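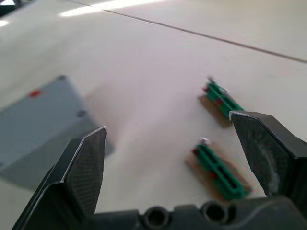 Gripper over two small parts with green connector strips, on the white table.

I came home from the Usteck open day with sore feet, a bag of leaflets and four pages of notes, and I've been boring people with it ever since. So I'm putting it all here, where anyone who wants to can skip the bits about risk assessments. (Don't, though, they were the best bits!)

Usteck do small-batch assembly and test work for other companies, mostly little electronic things that end up inside bigger things. Once a year they open the doors for a day and let visitors walk the floor. I had put my name down in October after a colleague forwarded the notice, and by the time 26th November came round I'd half forgotten what I'd signed up for. The line in the notice that had caught my eye was "how we write our rules for working beside robots", because we're about to get our first arm at work and our rules so far fit on a sticky note.

We were split into groups of 14 at the front desk, given glasses and a lanyard, and sent off. Ours was led by Ludivine Vidal, who looks after safety on the floor and who walks very fast. She began with the yellow line on the floor outside the first room and kept us there for a good ten minutes, which I thought was going to be dull and wasn't. Her point was that a line means nothing until everyone can say what it's for. At Usteck it means "past here, something may move without you touching it". Every visitor had to say that back to her before crossing. I felt about six years old, and I also haven't forgotten it.

The part I'd come for was the bench they call Kioko. It's a gripper on an arm working over a plain white tabletop, learning to deal with small parts: connectors, little boards, the fiddly stuff that people currently pick up with fingertips or tweezers. It has a small camera down by the gripper, so you can watch on a screen from almost exactly where the jaws are. I loved this. From across the room the whole thing looks slow and rather polite. On the screen you're right down there with two great dark fingers spread wide either side of you, and a connector the size of nothing looks like something you could trip over.

Oluwaseun Akpan runs Kioko and he talked us through the bench rules, which are printed on one sheet and fixed at eye level. There are seven. I asked if I could copy them down and he said please do, so these are his, in my wording:

1. Only what the job needs is on the table. If you can't say what an item is for, it comes off before the arm is switched on.
2. Parts are set down by hand with the arm stopped, and the hand is back behind the line before anyone presses start.
3. One person has the stop button and does nothing else. No phone, no notes, no chatting to visitors.
4. Speed starts at the lowest setting each morning, whatever it was set to the night before.
5. Look at the faces of the fingers at the start of each shift and write down what you see, even if it's "same as yesterday".
6. If the arm does something you didn't expect, stop it and log it, including when no harm came of it.
7. Nobody changes a rule on the day. Write it on the back of the sheet and bring it to the review.

Number five led to a long and very happy conversation. The inside faces of the fingers have a fine crosshatched texture for grip, and you can see a pale scuffed-looking patch on one of them. Is that dust? Wear? Something picked up from a part? Oluwaseun's answer was that the person writing the log shouldn't guess. They write "pale patch, right finger, lower half" and leave the question of what it is to whoever takes the finger off and looks at it properly. I've filled in a lot of inspection sheets in my time and I've guessed on most of them, so that one stung a bit.

Number six is the one they're proudest of. Their log has 181 entries so far, and Ludivine was firm that this is a good number. A short log worries her more. Most of the entries are tiny – a part nudged when it was meant to be lifted, a jaw that closed a touch early – and they're read through at the review by the people who'll be standing at the bench the next day. She passed round a page. The handwriting was dreadful and every entry was signed.

Someone in our group asked what happens if you take your time over pressing stop, because you're not sure. Prys Samuel, who was holding the button for the demonstration, obviously couldn't answer (see rule three) and just grinned at us. Ludivine answered for him. If you're wondering whether to stop, you've already got your reason. Restarting costs them a minute or two and no one is ever asked to explain a stop they didn't need.

After Kioko we had tea, with very decent flapjacks, and then a talk from Adesuwa Iyamu on the wider standards. I was braced for slides full of numbers. She had 3 slides! Her advice for a small workplace was to begin with the risk assessment for the actual task, on the actual bench, with the actual gripper and parts in it. An arm on its own tells you very little. Put a pointed finger on the end of it and you've got a different machine, and the assessment has to be done again. Same if the part changes, same if you move the table. She asked how many of us had one that was written for the arm as it came out of the box, and a fair few hands went up, rather sheepishly.

She also had strong views on labels. If there are two modes, the name of the mode should be somewhere you can read it from outside the line. I've written that in capitals in my notes and underlined it.

The last stop was Heko, the corner where new starters are trained. Nkechi Nnaji had us try setting parts out on a practice table with no power anywhere near it, each of us in turn, saying aloud what we were doing. "Arm stopped. Placing part. Hand out. Behind the line." It feels daft for the first go and quite natural by the third. I managed to forget "hand out" twice, with my hand still very much in. Nkechi simply waited until I noticed.

A few practical things if you're thinking of going next year. Wear flat shoes, the floor is hard and you're on it all afternoon. The car park is small and the overflow is a muddy walk away. Lockers are provided, and you'll need one, as bags aren't allowed past the front desk. Ask for the Ketora handout before you leave – it's their blank log sheet, one side of paper, and they're glad for other places to use it. I took two. One is already pinned up over our empty bench at work, and rule four has been argued over twice.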